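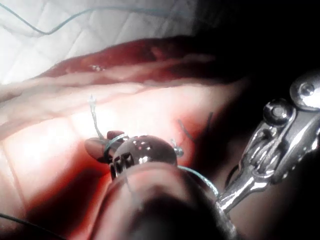
一位实验员在问卷的最后一栏写道，课上怎么切、怎么缝，讲义里写得很细，下课以后东西往哪儿放，讲义里只有一行字。我们读到这份答卷之后，把原来的题目《解剖课耗材使用情况调查》改成了现在的题目。

解剖与缝合教学中动物组织废弃物的分类与暂存
Usero学院 基础医学方向 课程项目报告
提交日期：2022年5月27日

一、背景

Usero学院的解剖课和缝合练习课使用从屠宰渠道采购的猪、鸡组织。材料前一天送到Drament楼，冷藏过夜，上课时分发到各组。课后剩下的组织、垫材、手套和缝线需要分开投放：组织进带盖的专用桶，针和刀片进利器盒，其余沾有血液或体液的一次性用品进黄色垃圾袋。Incombe公司负责清运，学院与该公司的合同里写明，组织桶内不得混入金属和塑料。

去年九月以来，清运单上多次出现“混装退回”的备注。退回的桶要由实验室重新分拣，分拣时有被针扎伤的风险，放置时间长了也有气味。项目组想弄清楚混装主要发生在哪个环节。

二、方法

调查分两部分。第一部分是观察。项目组在Drament楼的9间教学实验室里，于下课后记录各类容器的位置、标签是否清楚、内容物是否与标签一致。观察持续3周，只看容器，不记录使用者的姓名和组别。第二部分是问卷，发给上课的学生、助教和实验员，题目包括对分类规则的了解程度、课后清理所用的时间，以及一道开放题。

称重使用准备室的电子秤，每次称前归零，桶重另行扣除。分拣由实验员操作，我们在旁边记录。

三、结果

观察期内，从组织桶中拣出的非组织物品合计3842克。其中最重的一类是吸水垫。垫材吸了液体以后很重，又常和组织粘在一起，学生习惯把垫子四角一提，连同上面的东西一起倒进桶里。手套次之。缝线很轻，在重量上几乎看不出来，但分拣起来最费时间，尤其是还带着针的线。

容器位置对结果影响明显。组织桶和黄色垃圾袋并排放在门口的实验室，混装比较严重；组织桶放在水槽旁边、垃圾袋放在台面一侧的实验室，情况要好一些。原因可能在于下课时门口拥挤，排队的人看到哪个容器近就投哪个。标签的影响不如预想的大。有一间实验室换了新标签，字更大，颜色也更醒目，混装并没有减少。

问卷结果与观察大体一致。多数学生知道针要进利器盒，对垫材的归类却说法不一，有人认为沾了血的垫子应该跟着组织走。助教的回答也不统一。翻看讲义后我们发现，“污染物品按规定投放”一句没有提到垫材，准备室墙上的流程图里也没有画。

开放题中提到最多的是时间。缝合练习课经常拖到下课铃响，学生赶着去下一节课，清理只能草草了事。也有学生说，组织在室温下放久了不想再碰，所以希望一次倒完。

四、讨论

混装的主要来源是垫材，而垫材的问题又同时出在规则和动作上。规则没写清楚，学生便各按各的理解来做；即使写清楚了，提起垫子一倒仍然是最省事的动作。只改讲义，效果恐怕有限。

我们试过让一个班在清理时先用镊子把组织夹进小盘，再由组长统一倒入桶内，垫子单独卷起放进黄色垃圾袋。这样做，清理时间变长，但那次课后的组织桶里没有拣出垫材。试行只做了一次，班级人数也偏少，不能据此下结论。

另一个问题是冷藏暂存。清运不是每天都有，满桶要先放进Hartono冷柜。冷柜与待用材料的冷藏柜在同一个房间，门上的标识相似，实验员反映曾有人放错。这一点超出了原定的调查范围，我们只记下来，没有进一步核实。

五、建议

1. 在讲义和准备室流程图中单独写明垫材的归类。
2. 将组织桶移到水槽旁，与黄色垃圾袋分开放置，缝合练习课提前留出清理时间。
3. 给Hartono冷柜换一种颜色的门标，并在柜内划分区域。

六、不足

观察集中在学期后半段，这时学生对流程已经比较熟悉，学期初的混装情况可能更重。称重只统计了组织桶，没有统计误投进黄色垃圾袋的组织，所以反方向的混装有多少，这份报告回答不了。问卷中实验员的答卷较少，前面引用的意见不一定能代表全部实验员。

附录中的问卷原文和称重记录表存放在Drament楼准备室，需要查阅的同学可向实验教学中心登记借出。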